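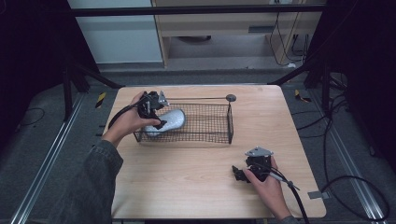 Push notifications: one message for everybody, or split them up?

Asked by Iara Gallardo

Hi all! I put together my first app with a drag-and-drop builder for our bakery, Grenon, and I'm hooked. It has the menu, a loyalty card and a pre-order form, and as of Sunday we have 344 installs!! Now I want to use push notifications without scaring people off. The builder lets me send to everyone or make groups. Is it worth making groups at our size? And how often is too often? I also can't find where to change the little icon next to the message, it shows up as a gray square on Android.

3 answers

Apolinar Varela
Congrats, 344 is a great start for one shop! Yes, make groups, and do it now while the list is small and easy to fix. I run an app for a garden center (Vastura) and started with two: people who have ordered through the app and people who haven't. The first group hears about new stuff, the second gets a small discount on a first order. I send one a week, two at most in a holiday month. In February I got carried away and sent four in one week, and I watched the opt-outs climb. Lesson learned!

The gray square is an easy one. Android wants a notification icon that is plain white on a transparent background, and if you upload your full-color logo it gets flattened into a blob. Make a white version, upload it in the notification settings (not the app icon settings), then rebuild and publish the update. Your customers need the new version before they'll see it.

fondton_mike
just send to everyone, groups are overkill under 1000 users imo. keep it short, the end gets chopped off on the lock screen

Tessa R.
Agree with Apolinar on the icon, had the same thing. One more tip, let people pick their own topics on a settings page if your builder has it. Ours are "daily specials" and "events" and I love how few complaints we get now. Also check the time zone on scheduled messages, mine went out at 4 am once.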